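Firnwood Twin Arm Kit, with the Plavwood finger set

*Updated 27 Mar 2021 with notes on finger pads and wrist cameras*

Hi, and thanks for stopping by the parts shelf! I get a lot of mail asking which grippers go with which arms, so I'm turning the product pages into something closer to my own bench notes. I sell the Twin Arm Kit, I also use it most days, and I've swapped enough fingers on it to have opinions.

## What's in the kit

- Two Firnwood arms, white links with black joints, already paired left and right
- One flat base plate, drilled for both arms
- Two parallel-jaw grippers with plain fingers
- Cable clips for both arms, plus a few spares
- Liew controller, one channel per arm
- Hex keys, screws and a printed setup sheet

Wrist cameras and the Plavwood fingers are extras. You can run the arms fine without either one, but I'd save up for the cameras at least.

## Picking a job to test with

When I compare grippers I want a job that's annoying in the same way every time. Foam blocks are too kind. Any finger on the market can pick up a foam block, and you learn nothing except that your motors turn on.
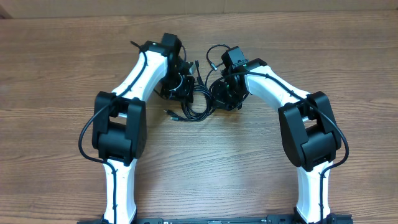
Cables are my favorite test by a mile. They slide, they roll under the fingertip, they grab onto their neighbors, and a gripper that closes a hair crooked will pinch one strand and drop the other. I put a loose tangle of thin black ones on the wood between the two grippers and leave plenty of bare table all around it, so the arms have somewhere to drag a loop if they get hold of one. Black cable on a black gripper is also a mean test for a camera, and I like that too.

My usual round is 400 grasps per finger set, split between the arms, with the tangle shaken up and dropped again between tries. It takes forever. I put the radio on.

## Plain fingers or Plavwood fingers?

The plain ones that ship with the kit are stiff and close nice and square. On boxes, blocks, pens and bottle caps I wouldn't bother changing them. On thin cable they held on for 83 percent of my grasps, and most of the misses were the cable squirting out sideways right as the jaws came together (I may have yelled at it once or twice).

The Plavwood set has more bite on round stuff, and it's what I reach for if I'm doing anything with cord or tubing. It's a bit wider across the tip, though, so getting under one single strand in a pile is harder. You have to come in at a steeper angle and sort of comb through. I went back and forth on this for weeks and I still keep both sets on the bench!

Swapping takes 3 screws per finger. Do them up loosely, close the jaws by hand until the tips meet, then tighten. If you tighten first you'll end up with a gap at one corner and blame the motor.

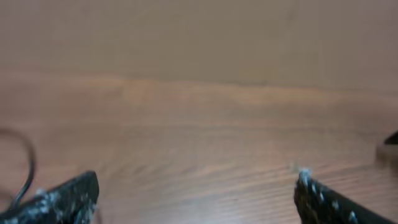
Wipe the fingers down before you compare anything. Dust, tape goo, bits of old glue, all of it changes the grip, and you can fool yourself into thinking a set is worn out. A rag with a little rubbing alcohol does it. Let them dry before you start a round.

## Wrist cameras

I tried 3 cameras on these arms before settling on the small Mekitthorpe one. The first was too heavy and made the wrist sag at full reach. The second was light enough but had a slow shutter, so everything turned to mush as soon as the arm moved. The Mekitthorpe still blurs if you swing the arm fast, just less, and it's cheap enough that I bought a pair.

Mount it so both fingertips stay in view. You lose a little of the table, and it's worth it, especially on the plain fingers, where the last half inch before the jaws close decides everything. Expect the picture to tip over when the wrist rolls. If you're driving the arms by hand from the camera feed, that takes an afternoon to get used to.

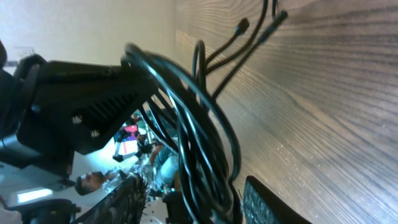
*Wrist view with the roll turned over: cable bundle in the middle, bumpy grip pad at lower right.*

## Controller notes

The Liew box runs both arms from one supply. Set the grip limit low for your first day, then creep it up. I left mine on the factory setting and squashed a plug flat in the first ten minutes. Leave slack in the cable at each elbow, too. A wide loop looks sloppy and saves you from yanking a connector when the arm folds.

## Ordering

Kits ship boxed, arms assembled, base plate separate. The next batch of Plavwood fingers is due in May, and the plain ones are in stock now. Spare clips are sold by the bag. If you already own a single Firnwood arm and want to add a second, write me first with the color of the label under the base, as the older bracket needs a different plate.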